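Why Do Towns Throw Parties for Themselves?

A kid's guide to festivals, fairs and other excuses to eat outside

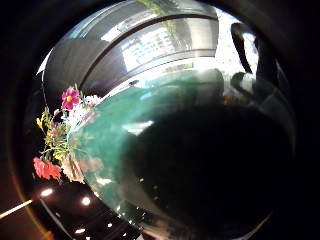
First, what counts as a festival?

If three people eat dumplings in a kitchen, it is lunch. If 4000 people eat dumplings in a parking lot while a brass band plays slightly too fast, it is a festival. The dumplings may be exactly the same.

A festival is a party that belongs to a place or a group of people. You don't need an invitation, and you can't really be left off the list. Most festivals come back every year, and after a while people start saying "we always do it this way," even if they have only done it twice.

Where do they come from?

Many of the oldest ones started with food. Long ago, when most families farmed, the end of the harvest was a huge relief. The work was done, the barns were full, and everyone was tired and hungry. So they ate a great deal together.

Other festivals are about the calendar. People have celebrated the new year, the first warm days and the longest night for thousands of years. They don't all agree on when the year begins, either. Lunar New Year often lands in February, but sometimes it comes in January. It follows the moon, and the moon has never looked at the calendar on your fridge.

Some festivals are religious. Some remember a person or a big event. And some exist because a town grew too many onions.

What about the ones people bring with them?

When families move to a new country, they can pack clothes and photos and maybe one good pot. They also pack holidays, which weigh nothing and get through the airport without any trouble.

In the town of Bellside, a woman named Kulap Phetsri missed the Thai New Year so much that she held it in her backyard. In Thailand the holiday comes in April, when it is very hot, and people splash water on each other in the streets. April in Bellside is not hot. Her guests got splashed anyway. Seven people came the first year, and they all went home with blue lips and asked when the next one would be.

The party grew too big for the yard. Now it is called the Duangkaew Water Day and it fills the field behind the Ritcombe Library. Last time there were 276 paper lanterns and one very wet mail carrier.

Things change when they travel like this. The Bellside water day has a pie table, because Bellside people will put a pie table next to anything. Mrs. Phetsri says her grandmother would have been puzzled by the pie and then had two slices.

Who does all the work?

A festival looks as if it just happens, like weather. It doesn't. Months before, somebody has to ask the town for permission. Somebody has to find tables, and somebody has to make a map of where the tables go. Then there are the toilets. Grown-ups can talk about the toilets for an entire evening.

Pao-chu Yip runs the food stalls at Water Day. Her favorite job is tasting the noodles. Her least favorite is explaining to eleven different cooks why they can't all have the spot by the gate. Last time she gave that spot to the band, and then all eleven cooks were annoyed together, which she found restful.

Why does everybody dress up?

Special clothes tell your brain that today is different. You might wear a costume your great-grandparents would recognize, or a paper hat that falls apart by noon. Both work. Some outfits take months to sew and can't be sat down in. If you see a person in a magnificent outfit eating soup standing up, now you know.

Why is there always dancing?

Dancing is a way for a lot of people to do one thing at the same time without talking about it first. Circle dances and line dances are good for this - you can join in the middle and copy the person next to you. If that person is your uncle, pick another person.

Can you make up a new one?

Yes. Every old festival was new once, and somebody probably said it was a silly idea. Try this:

Pick something worth celebrating. It can be small. A good tomato is enough.

Choose one food, one song and one thing that everybody does together.

Invite your neighbors, and tell a grown-up before you do and not after.

Give it a name that sounds older than it is.

Do it again next year, on purpose.

Words to know

Tradition: something people keep doing and pass along to younger people, who may roll their eyes first.

Harvest: the time when crops are picked and gathered.

Lunar: having to do with the moon.

Ancestor: a person in your family who lived long before you, and who most likely also had opinions about noodles.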